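Cullura Storage Basket, Rectangular

The Cullura is a shelf and tabletop basket from Fornitz, made for the things that pile up in a hallway, bathroom or kids' room. The strands are synthetic, so it can go in a damp room where natural willow would swell or go moldy. Dust it with a dry brush, or rinse it under the shower and stand it upside down to drain.

Sold singly or as a set of 2. The set ships nested, with a paper sheet between the baskets – please keep the sheet if you plan to store them that way. Matching cotton liners are sold separately under the Pundance name and come in oatmeal and gray.
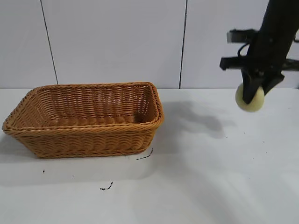 Will the liner stay on when the basket is carried?
It has a drawstring that tightens under the rim, and it holds well for normal carrying. For loads near the limit, take the liner by its own loops as well.

Load limit is 5 kg, spread across the base. Heavy single items such as full bottles can push the weave out of shape over time. Do not set the basket on a radiator or within reach of a stove.

The Cullura fits the Yoo shelf system in the wide bay. In the narrow bay it has to go in short side first, which leaves part of it sticking out at the front.

Color can vary a little between batches. If you are adding to baskets you already own, send us the batch number from the tag and we will try to match it – stock from before April may be gone.

Single basket: item 149
Set of 2: item 200
Returns accepted unused, with tag attached.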